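Können Roboter schon im Haushalt helfen? Testet es selbst in der Simulation

Mich fragen ständig Leute, wann ihnen endlich eine Maschine die Küche aufräumt. Meine Antwort ist seit Jahren dieselbe: Probier es erst mal am Rechner, dann weißt du, wie weit der Weg noch ist! Ich zeige euch, wie ich so einen Test aufbaue. Ich nehme dafür Urkuma, mit jedem anderen Simulator geht es aber ähnlich.

Fangt klein an, mit einer einzigen Aufgabe: einen länglichen Gegenstand greifen, anheben, woanders ablegen. Klingt lächerlich (meine Nichte konnte das mit eins), aber daran hängt fast alles, vom Kochlöffel bis zum Besenstiel.

Legt zwei Ansichten an, eine vom Oberkörper aus und eine ganz nah am Greifer:

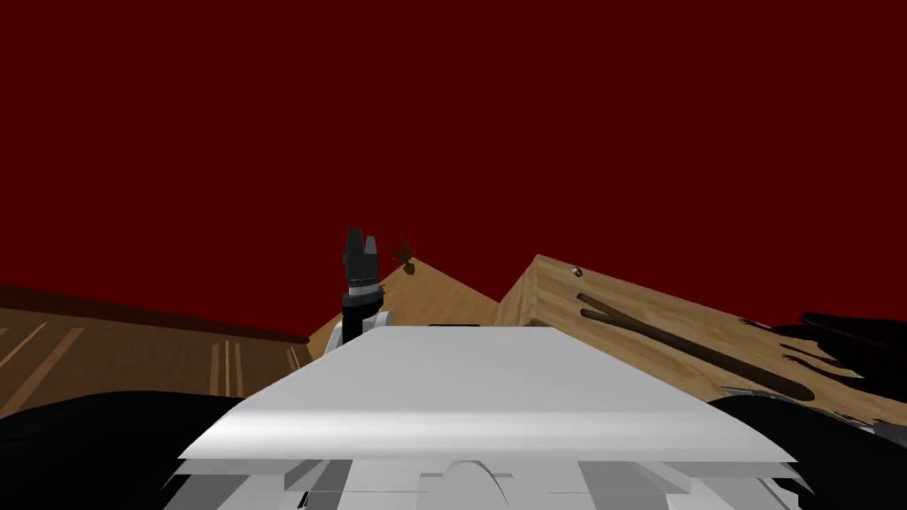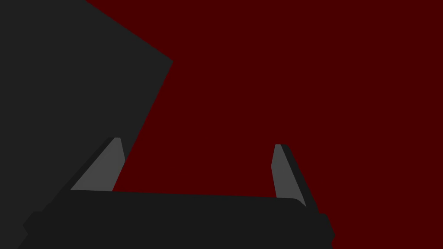 Jetzt stellt ihr die Startposition ein. Finger weit auf, Arm mit etwas Abstand zur Ablage, und dann speichern — das vergesse ich selbst jedes zweite Mal. Danach fahrt ihr den Griff zuerst von Hand ab, schön langsam. Volkan Uçar hat mir geraten, die Reibung gleich zu Beginn niedriger zu setzen, als man denkt, und damit hatte er recht. Mit den Standardwerten klebt alles am Finger und man hält sich für ein Genie.

Wenn der Griff von Hand sitzt, lasst ihr 1000 Versuche automatisch laufen und verschiebt den Gegenstand jedes Mal ein kleines bisschen. Bei mir dauert das fast acht Stunden, also am besten über Nacht. Zählt am Morgen nur die Durchläufe, bei denen das Teil wirklich am Ziel liegt. Knapp daneben ist in der Küche nämlich der Fußboden!

Und wenn die Quote mies ist: erst den Anfahrwinkel ändern, dann die Schließgeschwindigkeit, nie beides zusammen. Schreibt mir gern in die Kommentare, bei welchem Winkel ihr gelandet seid.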